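Subject: Re: Liner wear in the gray bin
From: Iolo Powell
Date: April 15, 2014
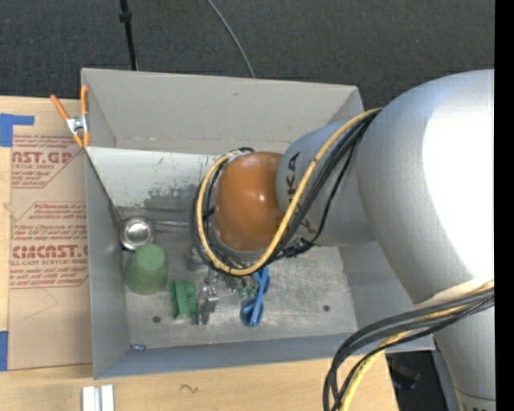

Gray metal bin, inside faces, left side over the tabletop.

Setareh Hassanpour wrote:
> Can someone check the bin before I put in the Panard order? I have
> it down as sound on all faces, but my notes are from August. If the
> sloping panel needs work I would like to order one sheet and do
> both bins together.
>
> Also, is the left side still sitting over the wood top? Higinio
> wanted it moved.

Setareh,

The back wall is fine. It is smooth and matte, with one small dark smudge near the upper middle. I would leave it alone.

The sloping panel below it is the problem. The upper portion is still whitish, but the lower portion has dark scraped and worn patches. I can't tell from the picture whether the marks go through the finish or are rub-off from parts. Someone should wipe it with solvent and run a fingernail across before we decide.

If it is wear, I suggest a loose liner over the lower portion only. Cut it 216 mm deep and break the top edge so parts don't catch on it. A full-height liner raises the slope and we lose volume. We did that on the Hundmont bin and had to take it out again.

Left side is still over the wood top. Higinio, if you want it moved, please say where. The cables to the right of the bin need to keep their bend radius, so I would not shift it that way without Mitra looking first.

Stock: we have 41 of the short screws. The Panard sheet is part 122 on the old list. I don't have the new number.

Iolo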